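Gear Corner: the Kinano two-arm kit

Festard has been mailing us brochures for its Kinano kit since December, and the brochures have now been replaced by a loaner. You get two arms, two grippers, a wrist camera and a manual that Danilo Manalo describes as "brave." The price is $3000, plus a support plan that runs 30 dollars a month and mostly answers on Tuesdays.

Setup ate an afternoon. The grip pads are the best thing in the box, with a fine crosshatch that holds smooth objects without bruising them. The calibration software is the worst, and it likes to ask whether you are sure.

We gave it a basket of fake fruit, handles and all, which is the sort of job the brochure makes look like ballet.
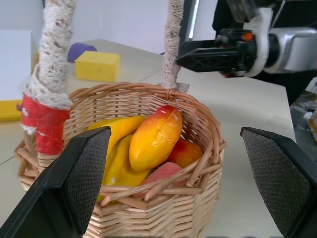
Wicker is harder than it sounds. It flexes, it sheds, and the loose strands get in front of whatever you want to pick up. Armelle Bailly would still buy one for teaching. I would wait for the next software release and keep the brochures.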